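Re: [shopfloor-list] Handheld grippers on the packing bench, what happens to the packers?
From: Dayana Quezada
Date: 2021-01-11
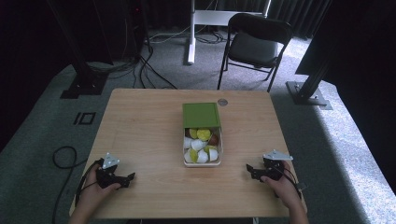
One of the small trays with the lid slid part way back, and the two handheld grippers either side.

Leif Forsberg wrote:

> We have been told Pidoron wants to bring the handheld grippers in
> at Trivemora as well, starting with the small trays. Our packers
> are asking whether they are training their own replacement. Can
> anyone at Frota say what has changed for the people on the bench?
> Pay, hours, breaks, and whether the sessions are voluntary. Also
> whether the work is harder on the hands than normal packing.

Leif,

I can answer most of this for Frota. I can't speak for Todora, who began after us and have a different agreement.

We started in November with 6 people from the packing line. They do the same jobs they did before, opening a tray, filling it, closing the lid, but holding a gripper in each hand. The recordings go to Pidoron. Normal packing carries on next door and has not been cut so far.

Pay: the packing rate plus a skill supplement. We had to ask for the supplement. The first offer was the plain rate, on the grounds that it was lighter work. Get yours in writing before anybody picks up a gripper.

Hours: two hours at a time at most, then back to the line or on to something else. The target is 340 recordings per person per week. It was higher at first and people were skipping breaks to reach it, so it came down. Failed attempts now count towards the figure — ask for that too.

Hands: yes, it is harder, in a different way. You hold your grip the whole time, and small rounded pieces take patience because you can't feel them. Two people had sore thumbs in the first fortnight. Shorter turns helped. The cables also want watching when you get up from the bench.

Voluntary: on paper, yes. In practice the supervisor drew up the first rota without asking. We now have a sign-up sheet and you can take your name off it with a day's notice.

As to replacement, I don't have a good answer. Management say there will be no robots on the small trays before the current agreement runs out, and that packers will be offered retraining first. They have not said how many places. I have asked twice and will post the reply if I get one.

I have the text of our agreement and can send it to you off list.

Dayana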